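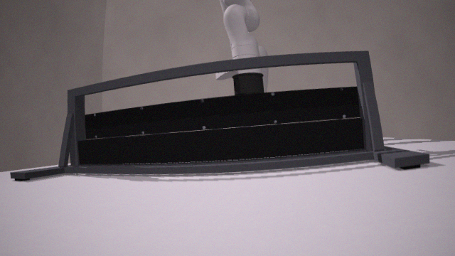
The rack in the simulated workshop, with the arm at work behind it.

Members of the Gerar shared workshop have been busy since June with a build that many of us have enjoyed following, and it has now reached the stage where the arm is being tried out on cables, first of all on screen. Hatem Zaki, who started the project at his kitchen table and brought it along to us when the table was wanted back, drew the rack himself, braces, feet and all, and he tells us he redrew the feet more often than he cares to remember!
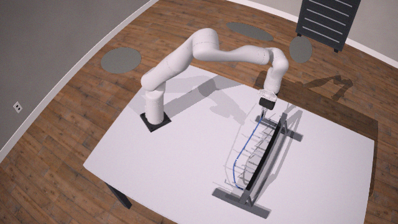
The gripper and the blue cable beside the rack, as drawn by the computer.

The plan is to have a real arm guide a cable along a real rack by next summer, and Hatem has set aside 2,699 pounds for it, a good part of it saved up from mending lamps and radios. More than 40 members have already been in to have a go at the controls, which is lovely to see, and he is very happy to show anyone else who would like a turn (do bring your glasses, as the screen is on the small side). Just ask for him at the Brodisitz Road door.

27 November 2025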